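关于我们

Jolto 小工坊 / 关于我们 / 我们怎么照顾那台夹袜子的机器

你好,我是 Neusa Bragança,Jolto 的创办人之一,也是这个页面一直拖着没写完的人。网站其他栏目早就上线了,唯独“关于我们”空了大半年,Kristine 每次开会都要念我一遍。好吧,写!

先说我们是干什么的。Jolto 是一家很小的公司,做的事情是给家务机器人做“装调”和“保养”。别人把机械臂买回去,想让它晾衣服、收衣服、叠毛巾,买回去才发现光有一条手臂什么也干不了:夹爪要配,手腕上的小相机要校,架子要固定,夹子要挑,程序还要一遍遍地磨。这些琐碎活儿就归我们。客户里有养老公寓,有自助洗衣房,也有两三所职业学校,把我们的工位搬去给学生上课用。

公司名字常有人问。Jolto 没有什么深意,是当初注册的时候前面想的几个都被占了,Martti 在纸上乱写写出来的。他到现在还觉得这名字起得好。我保留意见。

我们在哪儿

工坊在 Inville 的老街后面,一栋两层小楼,楼下干活,楼上吃饭、开会、堆纸箱。从车站走过来要 12 分钟,拐进巷子以后看见一扇绿门就对了,门铃坏了,请敲门,敲响一点。来访最好提前说一声,尤其是下午三点以后,那会儿我们多半在做校准,手腕相机一开,谁在旁边走来走去都影响心情(主要是影响 Martti 的心情)。

都有谁

Martti Karppinen 管机械。夹爪的指头是他一块一块打磨出来的,换指头、紧螺丝、查线缆也都找他。他话少,工具摆得特别整齐,你要是借了他的内六角没还回原位,他不说你,他就站在空位前面看。

Kristine Galang 管程序和标定。她以前在一家包装厂做产线调试,来我们这儿以后说,纸箱比袜子好对付一百倍,纸箱起码有棱有角。

Maribeth Fajardo 管客户,也管我们所有人的日程。装机前的那张问卷是她写的,很长,请大家耐心填完,求你们了。

Clive Sugden 每周来两个半天,负责电气部分和安全检查。急停按钮归他,谁都不许在上面挂东西。

我自己什么都做一点,写工艺卡、试夹子、跟供应商吵架,还有写这个页面。

Lumbao 工位是怎么来的

我们花时间最多的一个工位叫 Lumbao,专门练晾袜子和收袜子。最早是一家养老公寓来问,能不能让机械臂把洗好的袜子夹到晾衣架上去。听着简单吧?我当时也觉得简单,在电话里一口答应,说一个月。后来花了多久我就不写在这儿了,Maribeth 会难过。

难在哪儿呢。晾袜架这种东西,一挂就晃。夹子是活的,挂在架子边上,碰一下转半圈,你刚算好它朝哪儿,它又朝别处去了。袜子更不用说,长的短的厚的薄的,有的袜口带毛边,有的缝着小标牌,相机看见的跟手碰到的经常是两回事。所以我们慢慢总结出一套装调的规矩,新来的同事和学校的学生都照着做,下面就写写这套东西,也算让你看看我们平时在忙些啥。

装调:从架子开始

很多人一上来就想调手臂,我们是先弄架子。挂钩固定在横杆上,横杆两头锁死,用手推一下架子,看它摆几下能停。摆得太久就把挂点往下移一点。Martti 喜欢用一小段扎带把挂钩和杆子捆住,我嫌难看,但确实好用。

然后是夹子。我们用好几种颜色的夹子混着挂,Kristine 要求的,她调相机的时候靠颜色分得更快,光线变了也能马上看出哪种颜色先认不准。夹子挂上去之前每个都用手捏一遍,弹簧发涩的挑出来,太紧的也挑出来。太紧的那种最坑人,夹爪明明捏到位了,口子就是张不开,程序还以为一切顺利呢。

架子上要留几个空夹子,别全挂满。手臂练习的时候需要有下手的地方,全满了它只能干看着。

装调:夹爪和手指

手指是易损件,这一点我们在合同里写得很大,还是有人忘。指尖的纹路磨平以后,捏塑料夹子就打滑,一滑,夹子就转,一转,后面的动作全歪。我们的习惯是每做完 1,000 次开合就把手指拆下来看一次,用干布擦,摸摸内侧的小棱还在不在。还在,装回去接着用。不在了,换。

换手指的时候请成对换。只换一边这种事我们也干过,省了一根指头的钱,赔进去一整个下午,两边厚度不一样,夹起东西来总往一侧偏,Kristine 对着屏幕改了半天参数,最后 Martti 走过来看了一眼,什么也没说,去拿了另一根新的。

装好以后先空着开合 20 次,听声音。顺的就是顺的,有“咔”的一下就停下来查。别急着上夹子。

装调:手腕相机

相机装在手腕上,离夹爪很近,好处是手伸到哪儿就看到哪儿,坏处是靠近以后手指自己会占掉好大一块视野。头一回看手腕画面的人都会愣一下,两根黑乎乎的指头从底下顶上来,晾衣架大得吓人。看多了就习惯了,我现在反倒觉得从旁边看别扭。

镜头每天早上擦,用镜头布,别用衣角(Clive,说的就是你)。固定螺丝画了线,线对不齐就说明松过,松过就要重新标定,不能拧紧了假装没事。标定板放在 Geron 柜子第二层,用完放回去。Geron 是我们给那个铁皮柜起的名字,柜门上原来有块贴纸,掉得只剩几个字母了,叫着叫着就成了它的大名。

装调:靠近、捏住、松开

这是最磨人的一步,也是我最喜欢的一步。手臂从下方慢慢靠近夹子,两根手指分在夹子两边,先对正,再合拢。合拢的力道从小往大加,加到夹子不再打转为止,别一步到位。我们宁可多试几回,也不想把架子拽得乱晃,架子一晃,旁边挂着的袜子跟着荡,要等它停下来才能接着做。 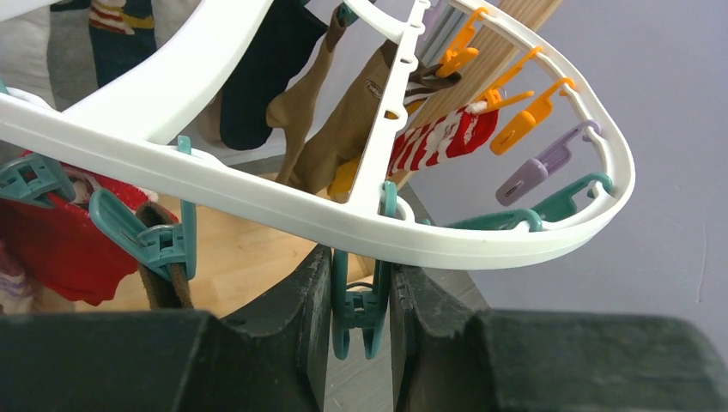

保养:每天、每周、每个月

每天收工前,把夹子上的毛絮清掉。毛絮真的多,多到你会怀疑人生,尤其是袜口带绒的那种。毛絮卡进夹口,夹子就合不严,第二天你会以为是程序坏了。

每周一次,Clive 查线缆和急停。手腕那一段线弯得最厉害,外皮有发白的地方就做记号,下周再看,变长了就换。急停要真的按下去试,不能只看灯。

每个月一次大检查,手臂断电,关节一个个用手转,底座螺丝按顺序紧一遍。晾衣架也要查,边上的小挂口如果开裂,整个架子换掉,不要用胶粘。我们粘过。

记录本挂在工位旁边,纸的。Kristine 试着推过电子版,结果大家手上不是油就是绒毛,都不肯碰平板,现在还是纸的,她每周五页五页地往电脑里录,我欠她很多顿饭。

如果你那边的机器出毛病了

先别拆!先拍一小段手腕画面发给我们,再告诉我们最后一次换手指是什么时候、夹子有没有换过牌子、架子有没有挪过地方。每 100 次求助里有多少是因为架子被挪了,我没统计过,反正多到 Maribeth 接起电话第一句就问这个。

夹子打滑,先看手指。位置总差一点点,先看相机螺丝。动作做到一半停住,先看急停是不是被谁碰了。都看过还不行,我们上门。Inville 本地当天能到,外地要约,工具箱太重,Martti 不肯坐飞机带它。

跟我们一起干活

每年十月我们会招一两个实习生,职业学校在读的优先,不要求会编程,但是要坐得住,也要肯用手去捏一大堆夹子。来了以后第一周就跟着 Martti 磨手指、擦镜头、写记录本,第二周才碰手臂。有人嫌慢,走了,也有人后来留下来帮了我们很久。

想带学生来参观也欢迎,一次别太多人,楼下站不开。袜子可以自己带,洗干净的,花样越怪越好,我们练习用的那批手臂都快背下来了。

联系的话,直接填网站上的表格就行,Maribeth 上午看,我下午看。写给 Martti 的信他也会回,就是短。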